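Reltero推出数字资产税务申报核对服务Pilline，面向交易平台与会计师事务所

税务数据服务商Reltero于6月宣布，旗下新服务Pilline即日起开放申请。该服务面向提供数字资产买卖、托管和兑换业务的平台，以及为这些平台代理记账和报税的会计师事务所，用于核对交易流水、手续费收入与申报表之间的差异，并生成可供税务机关查阅的底稿。

Pilline此前在Sarpong和Solholm两家客户处试运行。Sarpong经营数字资产兑换平台，Solholm是一家会计师事务所，客户中有支付公司、网上商户和小型兑换商。试运行历时4个月，两家公司的财务人员每月向Reltero提交一次意见，其中多数涉及手续费的归类和跨币种折算。

数字资产平台的收入构成与一般服务企业有所不同。同一笔兑换可能同时包含撮合手续费、点差、提现费和推荐返佣，各项的计税基础和开票对象往往不一致。部分平台以数字资产形式收取手续费，入账时需要折算为法定货币，折算时点不同，得出的应税金额也会不同。企业在接受税务查询时，需要说明每一类收入采用了什么口径，以及该口径从何时开始使用。

Pilline将上述收入分为3类处理：以法定货币收取的服务费、以数字资产收取的服务费，以及平台自营买卖产生的差价。用户在首次设置时为每一类指定税率、折算来源和取价时点，系统据此逐笔计算，并把计算过程与原始流水编号一并保存。此后如需更改设置，须由另一名有权限的人员复核，更改前后的结果会并列显示，旧版本不会被覆盖。

Reltero税务产品负责人Tharushi Ekanayake表示：“平台的账务人员通常拿得出总数，难的是把总数拆回每一笔交易。税务机关问的往往是某一个月、某一类费用，这时候底稿能不能对上流水，就决定了答复要花几天还是几个星期。”
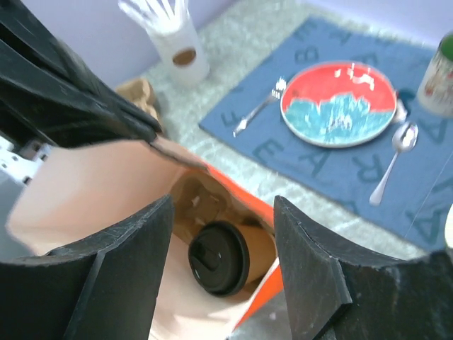
图：机械夹爪与打开的纸袋

在数据接入方面，Pilline支持通过接口读取平台的订单、钱包和结算记录，也接受表格文件导入。会计师事务所可以为每家客户建立单独的工作区，客户之间的数据互不可见。导入完成后，系统会先检查流水编号是否重复、时间是否连续、币种代码是否可识别，存在问题的记录列入待处理清单，不参与计算，直到用户逐条确认或更正。

针对退款和冲正，Pilline按原交易所属的申报期追溯，并提示该笔调整应计入当期还是更正前期申报。最终处理方式由用户选择，系统记录选择人和选择时间。对于跨境客户，用户可以按付款方所在地分组查看手续费收入，所在地信息缺失的交易单独列出。

Solholm在试运行中主要使用底稿功能。该所原先由经办人员在表格中手工整理客户的月度流水，再交由复核人员抽查。改用Pilline后，复核人员可以从申报表上的某个数字直接查到构成该数字的交易，批注也保存在同一处。Sarpong则将重点放在手续费归类上，试运行期间对推荐返佣的处理口径作了统一，并将统一后的规则写入内部财务手册。

根据两家公司的意见，Reltero在正式版本中作了几处修改。待处理清单增加了按金额排序的选项；折算来源中断时，系统不再自动改用备用价格，改为暂停计算并通知负责人；底稿导出时可以选择隐去终端客户的姓名和账户信息，仅保留内部编号。

Pilline目前可识别超过180种数字资产的币种代码。未收录的币种可由用户自行添加，但须填写折算来源，并上传取价依据。

Tharushi Ekanayake表示：“我们不替客户判断某项收入该不该征税，这个问题要由企业和它的税务顾问来回答。Pilline负责的是把已经确定的口径前后一致地执行下去，并且留下记录。”

Reltero提醒，各地对数字资产相关服务的征税规定仍在变化，企业应以主管税务机关的最新要求为准。税率和规则发生变动时，用户可以预先录入新规则及其生效日期，系统在生效日期之后的交易上适用新规则，之前的交易不受影响。Pilline生成的底稿和计算结果不构成税务或法律意见，也不代替企业的申报义务。

费用方面，Pilline按工作区数量和月度交易笔数收取订阅费，不按税额或资产规模收费。新用户可申请为期45天的试用，试用期间功能与正式版本相同，试用结束后未订阅的，用户可先导出全部数据和底稿，再由Reltero按约定删除。已参与试运行的客户可直接转入正式版本，原有设置和历史记录保留。

Reltero将于每周三下午2时举行线上说明会，介绍首次设置、历史数据导入和底稿导出的操作步骤。平台企业和会计师事务所可通过Reltero网站报名，报名时请注明所用的账务系统及希望了解的内容。会后提供讲义和录像。

关于Reltero
Reltero提供间接税数据整理、申报核对和底稿管理服务，客户包括支付机构、电子商务企业、数字资产平台及会计师事务所。

关于Pilline
Pilline是Reltero旗下的数字资产税务申报核对服务，提供交易流水导入、收入归类、折算计算、差异核对及底稿导出等功能。

媒体查询
Reltero传讯部
采访申请及产品资料索取，请使用Reltero网站“新闻中心”页面的联络表格。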